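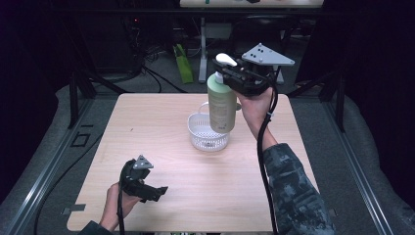 *Words and bench time: Ojārs Kütt. Last touched up in July.*

# Somatier hand-held gripper pair

I've been swapping between two sets of hand-held grippers for a while now, the Somatier pair and the older Gresley ones, and enough people have asked which I'd buy that I'm putting it all on one page. Short version: I'd buy the Somatier. Longer version below, with the grumbles left in.

## What you get

Two grippers, left and right, each with a handle you wrap your hand round, a pair of black jaws, and a flat grey triangular plate on top with dot markers on it for the overhead tracking. Each one has its own cable. Ours also came with a bag of spare jaw pads and a printed card that I lost on the first day (if anybody at Likcombe has a copy, please scan it for me!).

The plates bolt on, and they only fit one way round. I like that very much. The Gresley plates would go on backwards quite happily, and I once recorded a whole morning with the left one facing the wrong way before I noticed.

## The bottle and basket job

Pump bottles are my favourite test. They're tall, the weight sits well below where you want to hold them, and the neck doesn't give you much to grab. The job is simple: take the sage-green bottle by the neck, bring it over the little white basket, lower it in, let go. The other hand stays open and out of the way unless the basket needs steadying.

I did 40 goes with each pair. With the Gresley I dropped or badly tipped the bottle 7 times. With the Somatier it was twice, and one of those was me talking to somebody. The difference is all in how the jaws close, I think. The Gresley ones come together with a bit of a snap at the end of the travel, and a bottle neck will roll when that happens. The Somatier pair close evenly and you can feel through the trigger when you've got hold of something.

Letting go is better too. You can open them just a crack -- enough to let the bottle settle -- and then back off. The basket has a thin loop handle that's easy to catch on the way out, and I caught it far less often with these.

## Weight and hands

The right one is 167 g on our kitchen scales without its cable, which doesn't sound like much until you've held it out over a table for half an hour. I get 30 minutes before my wrist starts complaining. On the Gresley I was done well before that, mostly down to the balance, as all the weight sits out at the jaws.

Small hands may struggle a little with the trigger reach. There's a screw to bring it in, but it's tucked right under the plate and you have to take the plate off to get at it. Then you have to redo the tracking check. Annoying.

## The cables

My main moan. They're thick and they're stiff. On the right I run mine back along my forearm, which keeps it away from whatever I'm moving, and on the left I just let it hang straight down. Both ways work. I've tried clipping them together behind me and wouldn't bother again -- you turn to one side and the other hand gets tugged.

A softer cable would fix nearly everything I dislike about this set. I've written to Somatier about it and had a friendly reply with no promises in it.

## Odds and ends

- Long sleeves are fine, but push any loose cuff up clear of the trigger.
- Check the plate bolts before you start. Mine had worked a bit loose by the second week.
- Jaw pads pick up soap and dust. A damp cloth does it.
- Tape marks on the table for your start positions save loads of fiddling between goes.

## Borrowing ours

The Likcombe set can be booked out for a day at a time, both grippers together, cables included. Spare pads are in the same case. Please coil the cables loosely when you put them back, they remember every kink. The Gresley pair is still on the shelf as well if you'd like to compare for yourself, and I'd love to hear from anyone who gets on better with them than I did.

Next up on my list is flat things: lids, cards, a thin plate or two. I'll add the numbers to this page when I've got them.

-- Kütt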